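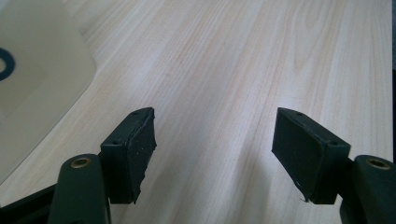
Forum > Home and Garden > Wood, Floors and Furniture > Oiling and Finishing

I would like some advice about the finish on a dining table, and in particular if I must take everything off before I change from oil to hard wax. We bought the table three years ago from a small workshop in Clemidlow and they gave us a tin of oil with it, without a label except the word "table". The wood is very pale, blond with a little pinkish tan in the grain, and I like this colour and do not want to lose it. My sister-in-law has used Brikanard hard wax on her kitchen worktop and it went the colour of weak tea in one winter. She says this is normal. I am not sure it is normal. The table gets used for every meal, for homework and for my sewing, so it has rings from cups, and near my place the surface feels rough like a cat's tongue. I have read the older topics but they are mostly about oak. I do not know what wood this is, the workshop has closed and the receipt says only "dining table, light".

My questions: do I need to sand to bare wood, and is there a wax that does not make it yellow?
marzipan_k

---

If it has only ever had oil you don't need to go to bare wood. Clean it, let it dry for two days, sand lightly with the grain, and put the wax over. I have done 14 tables this way for our village hall and none came back to me.

About the yellow: every oil does it a bit. Get the version with white pigment in it. Musley make one, they call it "Natural Pale" or similar. It looks like thin yoghurt when you open the tin, do not be frightened.
old_plane_iron

---

I must disagree with the above. You don't know what was in that tin. If it was pure linseed it may still be soft underneath after three years, and hard wax over soft oil gives you a sticky table. I had exactly this with a desk. The paper of my letters stuck to it in summer. I had to scrape the whole thing with a card scraper and start again, and it took me most of October.

Do the fingernail test first. Press your nail in a place where nobody looks, under the edge for example. If it leaves a greasy line, wait or strip.
Tollgate

---

The fingernail test tells you how hard the wood is and nothing else. Pine will always take a nail.
old_plane_iron

---

I did not say a dent, I said a greasy line. These are different things.
Tollgate

---

Thank you both. I did the test this morning under the end of the table. There is a small dent but I see no grease. I smelled my finger also, and it smells of nothing. Does this mean I can go on?

Another thing I forgot to write. The table stands by the window and there is a paler place where the light comes in, and a darker shape where we kept a runner of cloth. Will the wax hide that?
marzipan_k

---

No, wax will not hide it. Take away the runner and wait, the dark and light parts come closer to each other in a few months. Or sand the complete top. What you cannot do is sand only the one place, then you have three colours instead of two.

I would go on, yes. Which paper have you got?
old_plane_iron

---

I have 120 and 240 in the house. Also a green kitchen pad.
marzipan_k

---

120 only for the rough part near your chair, and gently. Then 240 over all. Wipe with a damp cloth between, let the grain stand up, and 240 once more. People leave out the damp cloth and then they write here that the wax feels furry.
old_plane_iron

---

Can I say something against hard wax in general? With children and homework I would use varnish. I put two coats of Macedo water varnish on our table, the matt one, and it has stayed as pale as the day I bought it. Felt pens come off with a wet cloth. I paid 32 for the tin and half of it is still in the shed.

I know people here think varnish is a sin.
Pip by the canal

---

It isn't a sin, but when it breaks it breaks badly. With wax you repair one cup ring on a Sunday afternoon. With varnish you repair the table. And putting water varnish on a top that has been oiled is asking for it to peel, unless you sand much deeper than she wants to.
Tollgate

---

For once I agree with Tollgate.
old_plane_iron

---

Mine was not oiled before, this is true. Then I take back my advice for this table but not for tables in general.
Pip by the canal

---

I have decided for the wax with white pigment. The shop had the small tin for 26, which seems a lot, but the man said it covers the top twice. I will try first on the underside as Tollgate said in another topic. One last question, how long before we can eat on it? The tin says ten days and we are five people with no other table.
marzipan_k

---

You can eat on it after three days if you use a cloth and no hot dishes. Wet glasses, wait the ten days. And put the rags flat outside to dry, never in a ball in the bin, they can catch fire by themselves.
Tollgate

---

Comments (3)

Hettie_B: I used the white pigment wax on an ash bench. Stir it very well, the white sits at the bottom. My first coat was clear and my second was like milk.

grainofsalt: Still not convinced about waxing over unknown oil. Please come back and tell us after the summer.

marzipan_k: The underside is done, two thin coats. The colour is nearly the same as before. I start the top on Saturday, when the children are at their grandmother's.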